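31 May 2023

**Stop logging the bad grabs as "operator error"**

Quick one before the afternoon block starts. I've held my tongue since January and the Stamness report has now used the phrase again, so.

What went wrong, short version: we ran 60 demos of the tissue task with the hand-held grippers. 56 looked fine on the day. Then the replay, and the tracked path of one gripper jumped sideways in the middle of the pull. Not a wobble. A jump. On the arm that would have been a fast swing at whatever was next to it, and what's next to it is often one of us.

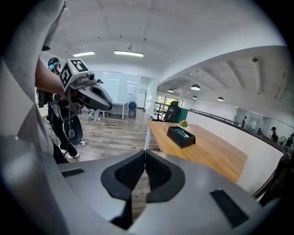

The report says the operator "moved outside the recommended range." Fine. What range? It isn't on the sheet. It isn't taped to the floor. If a person can leave the safe zone without knowing there is one, that's a fault in the setup and it should be writen up as one.

I know why it happens. "Operator error" closes a ticket in a minute. A tracking fault means somebody at Vatby has to open the logs, line up the clocks, and tell the client the set is late. Starkwood is the client this round and Starkwood does not like late. I get it – I've closed tickets that way too.

But look at what the task asks of people. Two grippers, two hands, a soft thing that twists and stretches and never sits the same way twice. You're watching the pinch. You are not watching whether the marker cube is still turned to face something that can read it. No one can do both for a whole session, and the shift is long, and by the end your wrist has its own opinions.

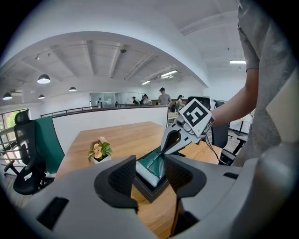

Kaewkla, on the team thread, disagreed with most of this: people do get sloppy after lunch, the markers get turned away when they do, and if every bad take is called a system fault then no one will ever be told to hold the thing straight. Also that the jump was caught in replay, before any arm moved, so the checks did their job.

Fair on the first part. People get sloppy, me included. The second part I don't buy. It was caught becuase one reviewer happened to scrub through slowly. There's no automatic check for a jump in the path. There should be. A hand can't cross a table between one sample and the next, so any take that says it did gets thrown out. Easy rule. Doesn't need a meeting.

What I'd ask for:

- 3 causes on the form, not one: operator, tracking, unknown. Let "unknown" be a normal answer.
- No replay on a real arm until 2 people have looked at the path.
- The range written down where the operator can read it.

And keep the bad takes. Don't delete them, put them in their own folder. They're the only record we have of how this thing fails. 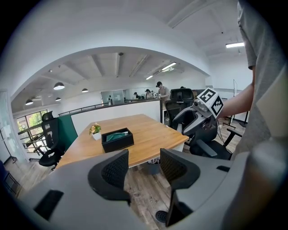

*Tissue task, one gripper open, the other pointed toward the table.*

If the next report says "operator error" again I'd like to see the path plotted next to it. Then I'll sign it.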